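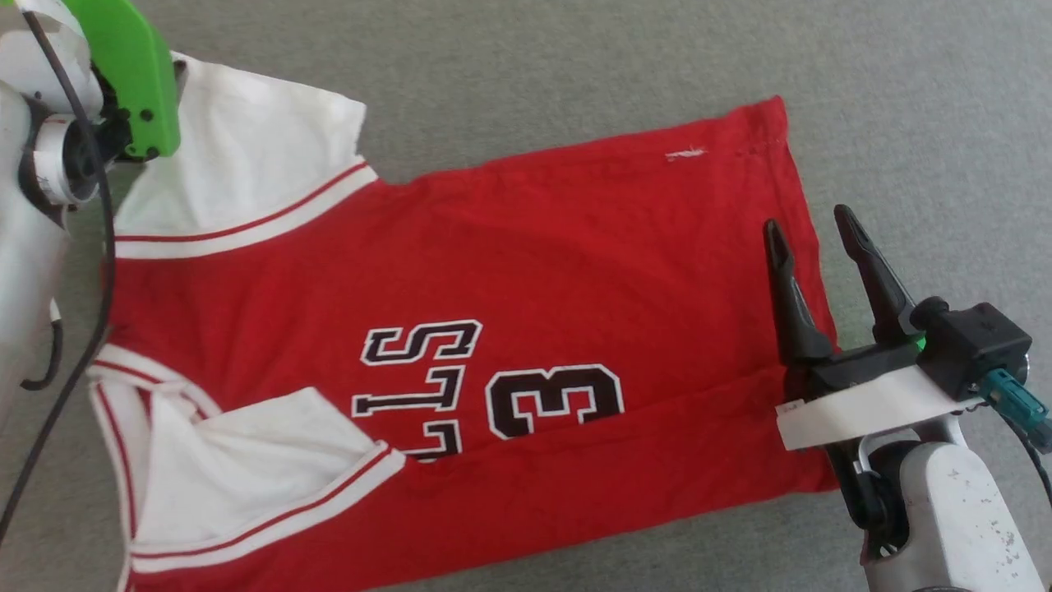

Care labels should state a measured shrinkage figure

A care label gives a maximum wash temperature, a drying instruction and a fiber content. It does not give the one number a buyer needs when choosing a size, the expected change in length and width after laundering. I think that number should be printed on every knit garment sold.

The data usually exists. A mill that sells jersey fabric to a serious customer tests it for dimensional change, and the result sits in a specification sheet. Bram Groen, who ran the wash lab at Druseck until last September, kept those sheets by fabric lot. The garment maker sees them. The shopper gets "tumble dry low."

Fiber content is a poor substitute. Two shirts marked 100 percent cotton can behave very differently depending on knit density, finishing and whether the fabric was compacted before cutting. A 4 percent loss in length on a shirt body 28 inches long is a little over an inch. On a person who is already between sizes, that decides whether the shirt stays tucked in.
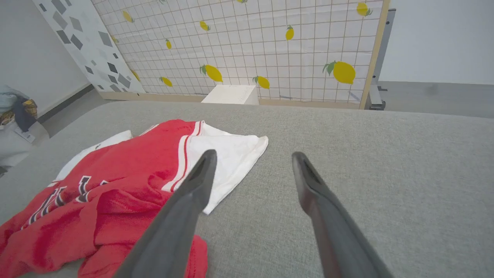 The usual objection is that home machines vary too much for a single figure to mean anything. Naveed Shaikh made this argument to me at length, and he is right about the variation. Fuel economy numbers have the same weakness and remain useful for comparison. A stated method, for example four cycles at 60 degrees Celsius with a fixed drying step, would let a buyer rank one shirt against another.

Cost is a weaker objection. Briso already prints lot codes on its labels, so a second variable field is a small change to the print file. Smaller makers could use the mill's figure and name the mill.

I would accept a tolerance band. I would also accept a phase-in that starts with cotton knits, where complaints are concentrated, and leaves wovens for later.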